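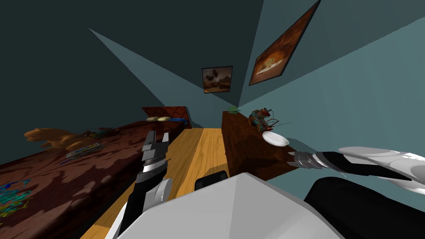
Bedroom scene, tidy-up task, right gripper near the plate on the cabinet. Simulated, head view.

Bedroom Tidy - student robotics club project, Surkis team

README / data card, last touched November

What this is

Recordings from our sim bedroom, made for the Sunovstead student challenge. Two-armed robot, one small room, stuff on the bed and on the cabinet. The robot gets told what to pick up and where it goes. All of it is simulated, we don't have the real arms. Please read the known problems before you train on it, would have saved us a week.

What's in it

38 episodes of teleop, 4 tasks. Every episode is one member driving both arms from start to finish. No stitching.

Tasks:
- plate: take the white plate off the cabinet
- soft toy: pick up the orange plush from the bed
- bed clear: everything on the bedspread except the pillows goes in the bin
- free play: no instruction, whatever the driver felt like. Not for scoring

Each episode folder has the head video, joint positions for both arms, gripper opening, and a text file with the instruction. Failed tries are kept and marked fail in the text file. Don't delete them, the second years are using them for the recovery work.

The room

Same layout every time: bed left, cabinet right, wood floor between. Teal walls, two paintings, small plant on the far end of the cabinet. Object positions get shuffled a bit at reset, furniture never moves. The paintings and plant are fixed and can't be picked up. People have tried.

Folders

episodes/ one folder per run
scene/ room file and textures
tools/ playback script, the resampler, checker
old/ ignore

How to run

Install the Lorente sim first, version in requirements. Newer one breaks the gripper contacts. Then run the checker in tools, then playback with an episode number. If the window opens black, click on it once and wait. First load is slow, textures are too big, will shrink them at some point.

Splits

Hold out the 9 episodes listed in test.txt. Do not tune on these!! The list was picked before anyone trained anything and we'd like to keep it that way for the write up.

Known problems

- Head view is tilted. It was like that for all the recording so leave it, if you straighten it the saved videos wont match your live view.
- The thin stringy thing on the bed falls through the bedspread sometimes. Physics mesh is rubbish. Skip it or replace it.
- Plate slides when touched from the side. Coming in low under the rim works better but not every time.
- Left arm logs are one step behind the right in the oldest episodes. The resampler fixes it, run it.
- Labels say "lobster" for the red and blue figure on the cabinet. Some of us say robot. Label stays lobster, too many files to change.
- Gripper opening is in metres in most files and percent in 2 of them. Checker will warn you.

Baseline

Small behaviour cloning model, trained on the lab machine overnight. Reaches for the plate fine, grasp is hit and miss. Bed clear doesnt work at all yet, it grabs the first thing and then just hovers over the bed. Config is in tools, weights on the club drive.

Adding episodes

Practise in free play first. Record at the default rate, don't change the room colours, fill in the text file before you close the sim or it gets lost. Run the checker, then send it for review in the club channel. Bad colour names in the instructions get sent back (it's teal, not green).

Licence

Code is open, see the licence file. The furniture models came from the Avenex pack and are for coursework only, so don't repost the scene folder. Videos are fine to share.

To do

- second room, kitchen probably
- better mesh for the stringy thing
- wrist views
- write down what the buttons on the controller do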